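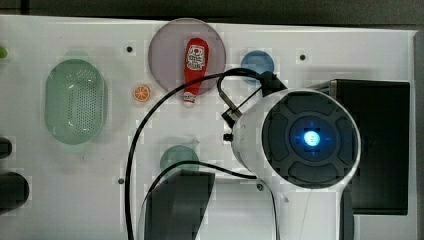 *The practice board at our place: ketchup bottle on the pink plate, colander off to the left, arm on the right.*

# Getting your crew ready to work next to an arm

I run the packing room at Porkwood, where we put together kitchen starter sets, and since May I've also been the person who teaches people to work beside a robot arm. I had zero background in this! I used to do schedules and fix the tape machine. So these are my notes for anybody at the Jekotcombe site who's about to get their own arm and is wondering where to begin.

## Start with a practice board

Don't start on the line. Get a plain white board, screw it down flat, and put ordinary stuff on it. Pick things with different shapes (a bottle, a colander, a few flat discs) so people see that a round rim and a tall bottle are two very different jobs for a gripper.

1. Clear the board, then set things out with space between them. Crowding comes later.
2. Check the cables before anything moves. Ours loop right over the work area, so we look at where they'll swing as well as where they're lying.
3. Agree on one person to hold the stop button. Say the name out loud.
4. Run the pick at the slowest speed you've got. Hands stay off the board until the arm is parked.
5. Swap roles and do it again.

Keep groups to four people or fewer. I tried more once and the folks in back just talked about lunch.

## Write down the misses

We keep a paper log, one line per miss: what it was, which way it was facing, what the arm did. Brigitta Kofler on second shift started adding little sketches, and those turned out way more useful than my notes. If a bottle gets fumbled lying one way, turn it and try again before you go changing settings.

## Talk about the jobs part early

I waited too long on this one. People heard "arm" and figured their hours were going. What changed for us is that the lifting and placing went down, and the checking and resetting went up. Two of my packers now split their week between the line and the board, and they got a bump in pay for it, which I had to push for. Ask for that before training starts, in writing.

Not everybody likes the new work, either. Standing and watching is tiring in its own way, so we rotate every couple of hours.

## Before you go live

Walk the line with whoever's on shift and let them move the floor tape where they want it. Then do one full shift at slow speed, with the log going. Vilhjálmur Þórarinsdóttir has blank log sheets if you need some, just stop by the office.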